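Robot still on its first box of Christmas cards

DUDDALE, 16th August. The Christmas rush begins early in the card trade, and at Brevel, a stationery firm on the edge of town, it has begun with a robot trying to put a reindeer on a piece of card.

The firm has spent the summer finding out whether a machine can take over some of the hand finishing on its holiday line. The job sounds like something you would give a bored nine-year-old. Pick up a small gold cutout, set it on a cream card, press, move on. Brevel's people do it all day while arguing about television.

The robot does it in silence and takes its time. In last week's trial it was given 141 reindeer over a single shift and placed most of them well enough to sell. Sixteen went on crooked. Another 10 never left the gripper, having taken a liking to it.
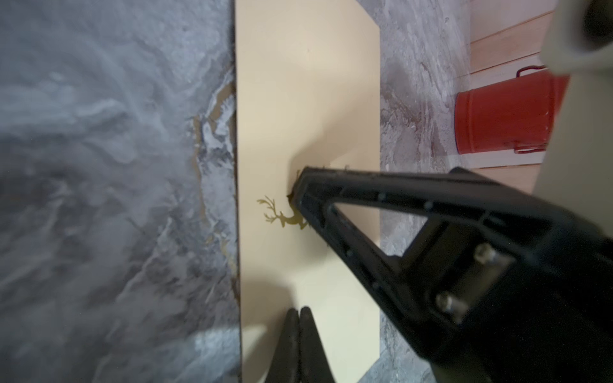
"Antlers are the whole problem," said Embla Hedlund, who runs the finishing room. "A star you can grab anywhere. A reindeer has opinions." Thin shapes bend when they are squeezed and slide when they aren't, and a person's fingertip sorts this out without bothering the brain. The robot has to be told, and then told again when the next sheet of cutouts arrives a hair thinner than the last.

Usman Rajput, the engineer in charge of the trial, is more cheerful. In January, he points out, the same arm could not find the card. Now it finds the card, finds the middle of the card and usually brings a reindeer with it. He expects it to be useful for long, dull orders in one design, such as the 1,520 cards wanted by a chain of garden centers in October. For anything with ribbon he would rather not give a date.

Ribbon has been tried once. The recording is popular in the break room.

The arm has also been tested on the chores that surround the work, which the sales brochures tend to skip. It can push offcuts to one side. It can lift a finished card if the card is near the edge and there is no hurry. Wiping glue off a surface went badly, and the surface had to be wiped again by Hedlund, who did it with her sleeve in the time it took Rajput to stop the program.

Brevel says no jobs will go this season. The finishing room is in fact hiring, with evening shifts open from next month, and applicants should have steady hands and be able to stand other people's radio stations.

The trial runs for six more weeks. Snowmen are next, and Hedlund has hopes for them, as they are mostly round.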